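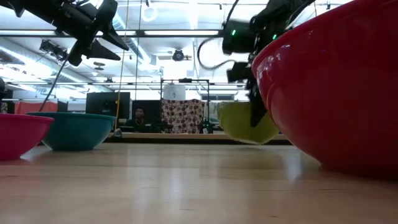
Cutdale soup lunch goes weekly after a bumper first half of the year

7 July 2019

Great news for anyone who likes a hot lunch and a bit of company: the Cutdale soup lunch, which started in January as a once-a-month affair in the old chapel hall, is going weekly from the end of the summer. The kitchen has served 743 bowls so far this year, and the last lunch before the break was so full that people were eating on the steps outside (in sunshine, luckily, and with very good bread).

If you haven't been yet, it's a lovely and very simple idea. Doors open at noon, there are always two soups on, one of them without meat, and you pay what you can into the tin by the hatch. You can sit with your neighbours or with someone you've never met. Plenty of people have come over from Dedell on the late morning bus, and there's now a regular Dedell table by the window that gets louder every month!

The soups themselves have been a joy. January's leek and potato ran out in under an hour. Spring brought nettle, which a good few people eyed with suspicion and then went back for seconds of, and then came the groundnut and sweet potato from the Mfinanga café on Bridge Street. That one has been asked for more than anything else on the list, and the café has kindly agreed to cook it again for the first weekly lunch. It has a gentle heat to it, so children have been fine with it, and it's thick enough to stand a spoon in.
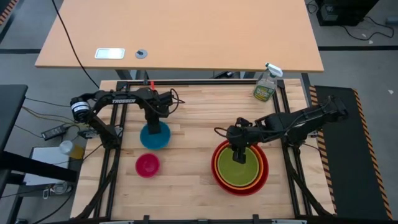 Going weekly means more of everything, of course. The hall can seat 100 if the side room is opened up, and the plan is to do that every time. A second hob is going in over the summer, along with a deeper sink and proper shelving, so the washing-up should no longer spill into the corridor. Calludeo, the bakery at the Dedell crossroads, will be sending over 16 loaves a week, a mix of seeded and plain white, with rye now and then when there's some to spare.

There's also a recipe booklet on the way. It has 10 soups in it, all cooked at the lunches and all scaled down to feed four, with notes on what can be frozen and what can't. The nettle one is in there (wear gloves) and so is a cold cucumber soup that hasn't had its turn in the hall yet but tasted wonderful at the trial cook. Copies will be on sale at the hatch, in the Mfinanga café and at the Cutdale library desk, with the money going towards vegetables.

Anyone who grows more than they can eat is very welcome to bring it along. Courgettes are already arriving by the bagful, and onions, carrots and squash would be snapped up later on. Leave them in the porch before ten on the morning of a lunch, ideally with the mud knocked off.

The full list of autumn soups goes up on the hall noticeboard next month.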